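Visit report: the Verkia furnished rooms, Skusgate
22 Dec 2019

We went over to Skusgate to look at the rooms Verkia has fitted out on the ground floor, ahead of choosing furniture for our own building at Mudlow in February.

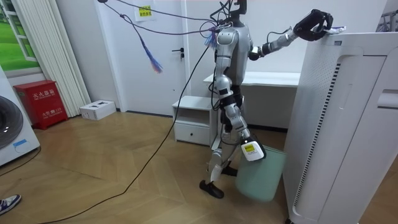
The main room

The floor is wood-patterned, and the door is white with a black lever handle. The desk is white with a flat top. The small bedside cabinet next to it has one drawer with an open shelf above, enough for a book and a phone. I would have liked a second drawer.

The air purifier is taller than I expected from the brochure. It has a long dark vent down the front and a handle slot in the side. At Mudlow it would have to go by the wardrobe, as our desks are narrower.

The bin is pale mint green, the only soft colour in the furniture. We were told it also comes in grey.

Laundry

The washing machine is in the room itself, a white one with a round door. Our tenants at Whitfield House share 3 machines between 60 flats, so this would be a change. I asked about noise at night and was promised figures by email.

Window and safety

Vertical blinds, white, with a view of the lawn. The fire extinguisher cabinet is red and sits below the window. Ours are all in the corridors.

Prices

The full set was quoted at £1588 per room, or £3212 for a double, delivery included. The desk can be bought separately. Parking is behind the building and the gate closes at five.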